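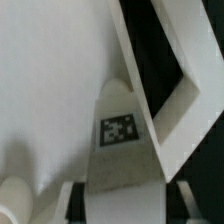

Tilness puts robot arms on its packing floor

December 10, 2020

Packing firm Tilness has put eight robot arms to work at its Rirport site, where they now handle the night sorting of small parts. The 20 people who did that job by hand have moved to day shifts – most of them to checking and repairs.

Site manager Geetha Ramasamy said no jobs were cut and pay stays the same, but the night bonus is gone for those who moved. "Some people are glad to sleep at home. Others miss the money," she said.

Murali Thevar sorted parts at night until June. He now clears jams and restarts the arms when they stop. "I walk more and lift less," he said.

The site sorts 1,402 trays a day. Tilness will decide next year whether to add arms at its Batista warehouse.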